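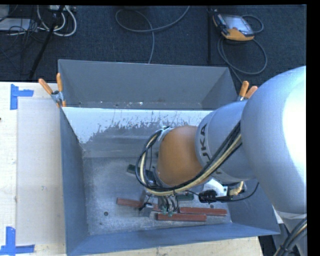 Figure 4. Bin-picking cell used for the open-day demonstration. Red-brown and green bars lie in the metal bin under the gripper.

4.2 Open-Day Demonstration

The cell was shown to visitors at the Salledcombe site on July 13, 2023. The program was the one described in Section 3, with the speed limit lowered for public operation. The arm is a KUKA model with the gripper mounted at the wrist, and hoses and signal cables are routed along the outside (Figure 4). The bin was held with spring clamps so that it could be swapped between groups, and blue tape marked out an area on the wooden surface to its left.

Visitors came in groups of up to 22. Each group watched a short run of picks, and one person was then invited to rearrange the bars by hand while the arm was stopped. Stanisława Kurek operated the cell all day from the teach pendant. Bars were delivered by Drenda in two colors and had the same nominal dimensions. Color was not used by the planner.

Over the day the system made 2241 pick attempts. We logged 300 of these as failures, most of them in layouts arranged by visitors. People tended to push bars against the front wall or lay one across another – both cases are rare in the Collado layouts used for tuning. Bars close to the wall were the harder of the two, as the approach angle is limited there by the clearance between the gripper and the sheet metal.

Reflections from the bin floor were a second source of error. The depth filter had been set in October under the lab lights, and we did not retune it for the demonstration hall. The Clindurier segmentation module sometimes returned a scratch on the floor as a bar edge, and the planner then rejected the grasp. These rejections were not counted as attempts.

Questions from visitors were written down by the operator between groups and are discussed in Section 5.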